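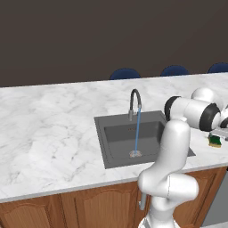 A simulated kitchen with the faucet running, the sponge on the counter and the arm reaching over the counter beside the sink.

The Sink Is the Last Job Anyone Fights For

By Alvar Holmgren

I washed dishes for a living for two years and then spent a good deal longer managing people who did. So when Kumska, the catering company I work for, told the kitchen staff in April that it would test an arm from Rallura at the sink station, I expected relief. What I got was a lot of questions about the schedule.

The arm is being trained mostly in simulation. The people from Rallura showed us the rendered kitchen on a laptop in the break room. It has a marble counter and a clean floor plan, and it looks nothing like ours. Our sink is dented steel and the floor slopes. Still, the work is the same kind of work. Water runs, there is a sponge, something has to be reached.

Management's case is simple. Our main site handles 2,000 plates on a busy day. Hands crack, backs go, and people quit. Of the 38 people on the kitchen payroll, most have done a stretch at the sink, and few asked for it. If a machine can take the scrubbing, I have no argument in favor of keeping it for humans.

My argument is about what else happens at that station. The sink is where new hires start. You learn the names of the pans there. You find out which cook sends back a pot and which one lets it go. A person with weak English or no references can be useful on the first morning. Esko Pesonen started at our sink at 60, after the Leinonen sawmill let him go, and he now runs the cold prep table. I do not know what door he would have come in through if that one had been closed.

The company says no one will be let go during the trial. I believe that, but it covers only the trial. Hiring is the part to watch. A job can vanish without a single firing if it is left empty when someone moves on.

There is also the matter of who looks after the arm. At Skakton, where a similar system went in last year, the dish crew was told they would "supervise." In practice they loaded racks, cleared jams and wiped down the machine at the old pay rate. That is a different job with more responsibility in it, and it should be paid as one.

I would like to see three things in writing before the trial turns into a purchase. Anyone who tends the arm gets a higher rate. The number of entry-level openings stays where it is, even if the openings are in prep or receiving. And the crew gets a say in where the arm stands, because they know how people move through that room with hot pans.

None of this is hard to do. It costs some money, and the arm was going to cost money anyway.

Comments

dishpit_veteran: My knees would have voted for the robot. Agree on the pay though.

Marta: We were told "supervise" too. I now have a screen to look at and the same paycheck.

T. in receiving: Good piece, but prep is not entry level at our place. You need knife skills.

Recent opinion
Who Pays for the Work Shoes?
Split Shifts Are Still a Bad Deal
What the Break Room Microwave Says About Budgets

Contact the editors | Copyright 2025 | Back to top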